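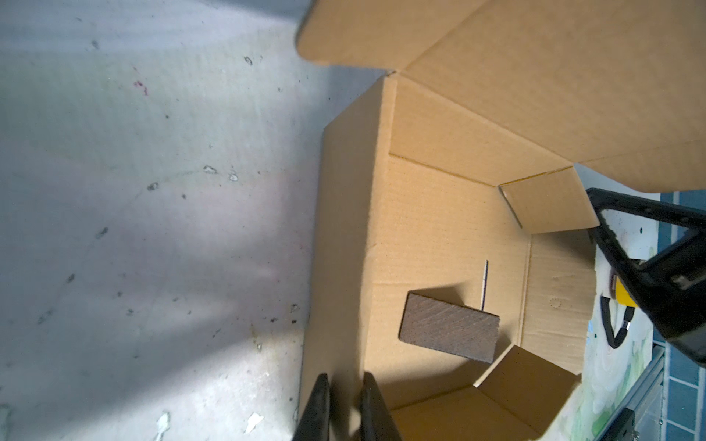 The first thing a wedding car needs on the morning of a wedding is a warm engine, and at Narmont that means somebody is in the garage by six. Leonie Ostermann usually takes the early turn herself. She starts the oldest car, lets it idle with the big doors up, and goes looking for ribbon. Supplies come in by the carton and tend to stay in the carton, and there is an open cardboard box on the concrete floor with its flaps folded back. The floor is scuffed and stained, as garage floors are. The cars get the attention.

Narmont rents old cars, with drivers, to people getting married in Gallham and the towns near it. Ostermann bought the business eight years ago from a man who was retiring and wanted his two sedans to stay together. She had been doing the books for a furniture store. She knew how to drive a stick shift and not much else about old cars, and she says the first season was mostly spent learning which noises mattered.

The sedans are still the core of the fleet. There is also a cream convertible that goes out only when the forecast is good, and a small bus that seats 14. The bus was a gamble. Ostermann paid more for it than she had planned to, and for its first winter it sat under a cover while the heater was rebuilt. Now it is the vehicle people ask for first. Couples have figured out that the wedding party can be moved in one trip, and that grandparents can step into it without folding themselves in half.

"The picture in people's heads is the bride and her father in the back of a big quiet car," Ostermann said. "Then they book the bus."

A basic rental runs three hours and costs $548, with a driver, ribbon in the couple's colors, and a wait outside the ceremony. Going beyond 20 miles from Gallham costs extra. So does a second pickup, though she has been known to let that one go if the two addresses are on the same road. The figure has gone up twice since she took over, both times because of insurance. Cars this old are expensive to cover when paying passengers are in them, and a lot of companies will not write the policy at all.

The driving is shared among Ostermann and three others. Boris Dimitrov has been there longest. He drove a city bus for most of his working life and came over to weddings after he retired from it, which he describes as the same job with better shoes. He keeps a notebook with a page for each church, hall and farm he has driven to. The page says where the low branches are, whether the gravel is deep, and which entrance has room to turn a long car without backing up. Backing up in front of guests is something he avoids. The mirrors on the sedans are small, children run around, and there is always somebody standing behind the car with a phone.

The page on Brandão, the old winery where a good share of the local weddings are held, is the longest in the book. The drive climbs steeply from the road and bends twice before the house comes into view. In June, when it is hot, the older sedan will overheat on that hill if it has been idling beforehand. Dimitrov shuts the engine off at the gate, waits with the passengers for a few minutes, and then takes the hill in one go. He tells them they are early. Often they are, since he builds the stop into his schedule.

Rok Vlachou handles the mechanical work two days a week and more in the busy months. He came up through truck repair and was not sure about the job at first. Parts for the sedans are hard to find, and some have to be made. A window regulator can take longer to track down than a whole engine. He gets rubber seals from a shop called Nasero, which cuts them to a traced pattern, and he keeps the tracings rolled up in a length of drainpipe so they stay flat at the edges and dry.

Vlachou's rule is that nothing new goes on a car in the week before a booking. If a part is worn but working, it stays until Monday's work list is drawn up or the calendar opens. He learned this from a door handle. He replaced it on the eve of a wedding, it was a hair too long, and the maid of honor spent the ride to the church holding the door shut by its armrest. She was nice about it. He still brings it up.

Most problems are smaller than that. Dresses are wider than they used to be, and the back seats are not. Confetti gets down the defroster vents and comes back out for months. Ljubica Milošević, who details the cars and drives when the schedule is full, has a soft brush she uses only for vents and a second one for the stitching in the seats. She uses plain water on the leather first and moves on to a cleaner only if she has to. For makeup on a light headliner, she says to leave it alone until it is dry and then go in with very little on the cloth. Rubbing it while it is fresh pushes it in.

She also ties the ribbon. It has to be tight enough not to flap on the highway and loose enough not to mark the paint, and she pads it at the hood ornament with a bit of felt. On a wet day she takes a spare length with her, because soaked ribbon sags and shows in the photographs.

Krum Nikolaidis and his wife booked the cream convertible for their wedding on 26th September. It rained from breakfast on, and they went in the older sedan with an umbrella across their knees. They had asked Ostermann the day before whether they should switch, and she told them to decide in the morning. Both cars were washed and fueled. She does that whenever the forecast is uncertain, and does not charge for it.

She has been looking at a fifth vehicle, a station wagon with a rear seat that faces backward. The owner wants a little more than she would like to pay, and Vlachou has found rust along one sill that he wants to see from underneath. They are going back with a jack.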